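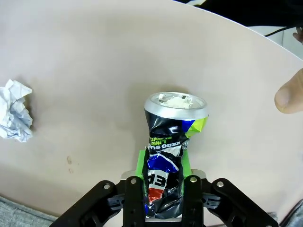 Fig. 1. Crushed soda can held between the green finger pads.

Handout 7: Notes from the Fluvham visit

Marcelino Goicoechea ran the sorting demonstration for our group in May. Read these notes before lab. A crushed can has no regular shape, so the grip point must be chosen again for each one. 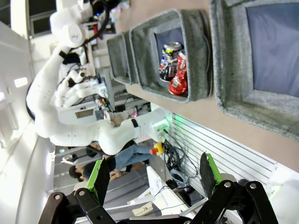

Fig. 2. Felt bins on the tabletop, with a second arm at upper left.

For lab, sketch a bin layout and mark where each arm can reach. One page is enough.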